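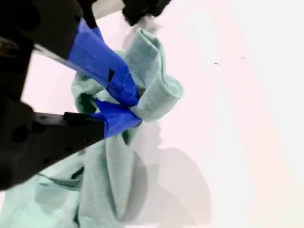 4.2 Color naming and the trouble with "mint"

Claims that shoppers agree on the names of pale greens rest on thin evidence. Zepeda and Delaunay asked 582 respondents to label dyed cloth swatches and reported strong agreement on "mint," but their form offered only 2 greens to pick from, and a forced choice of that kind will produce agreement whatever people think. A pale green cloth on a bright white surface, as in Figure 3, also gets its name partly from what lies next to it, and the strong blue close by in the same figure can hardly be called neutral. We doubt that the label would survive a gray table.

Figure 3. Pale mint-green cloth on a white ground, with royal blue adjacent.

The Kumsa survey is often cited as a replication. It used 40 swatches and free naming, which is better, yet the answers were merged by hand into broad groups before any agreement score was worked out. Pesonen defends the merging on the grounds that "sea foam" and "mint" mean the same thing to most buyers. That may be so, but it is the very point the survey was meant to test. Bailly's reanalysis kept the raw words and found much weaker agreement, though she had access to only 100 of the forms. Until the remaining forms are released, we treat the shared-name claim as unproven and use measured values in Section 5.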